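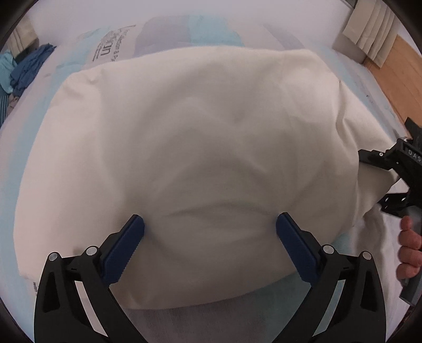
Subject: Re: [stavcombe-robotics] Pillowcase task, which grip?

Bahman Shirazi wrote:
> We did another 20 runs last night and I'm still not happy with the
> pillowcase task. If the left hand takes the pillow too near the
> middle, the case slides but the pillow goes with it. Raelene, did
> your group settle on one hand holding the stuffing and the other
> on the loose end? And are we counting a run if the case comes off
> inside out?

Hi Bahman, all,

Yes, one gripper on the body of the pillow and the other on the loose end of the case. We tried both on the case for most of May and gave up on it. Squeeze the body from both sides until a crease comes up between the fingertips, then stop. Any harder and the pads drag the cloth along with the filling.

Inside out counts. The rules for the Quinlan Cup only say the case must be clear of the pillow and still on the bed. I have asked them to confirm this in writing and will forward the reply.

Where we are with the recordings: 664 in the shared folder, of which 181 are pillowcases. The rest are towels and the duvet cover. Please stop adding towels for now. I would like more pillowcases with the pillow lying at an angle, as nearly all of ours have it square to the bed and the trained policy does badly on anything else.

A few points for whoever is recording next:

- Check the pivot pins before you start. One worked loose on the second-years' pair and we lost an afternoon.
- Move both hands slowly at the start of the pull.
- Keep your free fingers below the jaws.
- Name the files in the way set out in the Fititz notes. I had to rename 3 batches by hand.

Bahman, could you bring the spare pads to the next meeting? Ulent have the small size out of stock and our last set is worn at the tips.

The lab is open until 8pm as usual.

Raelene McAlister
Stavcombe College Robotics Club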